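Ferklow Hand-Held Gripper Pair

Product page / Chore tools / Two-hand sets

Can a machine do the laundry yet? Pick up the towels, sort the socks, wipe down the tub? We get asked this more than anything else, usually by people who came to the page looking for a robot and found a pair of grippers you hold in your own hands. The short answer is "some of it, slowly, on a good day." The longer answer is the reason we make the Ferklow pair, and we're pretty excited about where it's heading.

Cloth is the hard one. A cup keeps its shape when you grab it. A towel folds over itself, hides its own corners and looks different every time it lands. Machines have been stacking boxes in warehouses for years, but ask one to find the edge of a rag in a pile of other rags and you'll be waiting a while. So we start with a person doing the chore through the same kind of fingers a robot would have. If you can't do it with two jaws, the arm probably can't either (yet!).

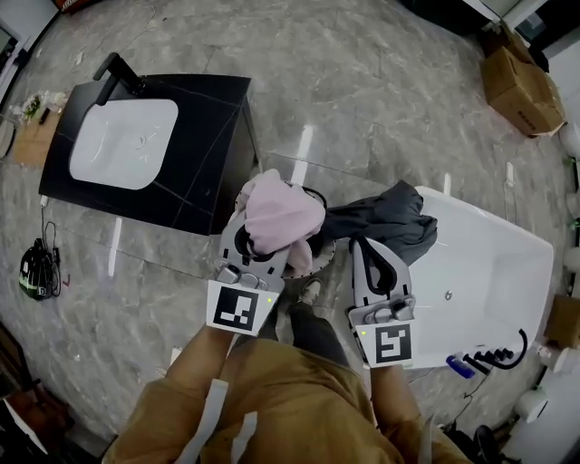
Stefanou

I took over the chore pages from the hardware side, so forgive me if I go on about fingers. Bathrooms are my favorite test room by a mile. You have a polished floor with lights bouncing off it, a white tub, cloths in different colors, and almost never a clear path between the things you need. A pink cloth bunched up in one jaw and a gray one held by its edge over the rim of a bathtub are two separate problems. The crumpled one only has to stay put. The draped one has to be held near the edge, with the rest hanging, and that's where you learn how much your own fingertips were doing for you.

Each gripper has its own marker card, so the left and right hands can be followed separately. The fingers are long and narrow toward the end, good for getting under a hem or over the lip of a basket. They're less good at anything flat on a smooth surface. A wet washcloth stuck to tile still beats me more often than I'd like.

What people are managing with the pair right now:

Moving cloths in and out of a basket: yes, and it gets quick after a little practice.
Hanging a towel over a rim or rail: yes, with two hands.
Folding a hand towel: yes, but expect a sloppy third fold.
Matching socks: slow going.
Fitted sheets: please send us your video if you crack it.

And the arms? Our friends at Priltuto run chores collected with the pair on their own two-arm bench. Basket work is the strongest so far, at 90 percent on dry cloths they've practiced with. Change the room or the fabric and that drops fast. I still find it thrilling. When I started, we cheered if the cloth left the table.

In the box
2 hand-held grippers, left and right
Marker cards, fitted
Wrist straps
39-page setup and chore guide

Works with Pronora recording software.

Price: $3,565 per pair
Spare fingers are sold separately. Orders placed in August ship in September.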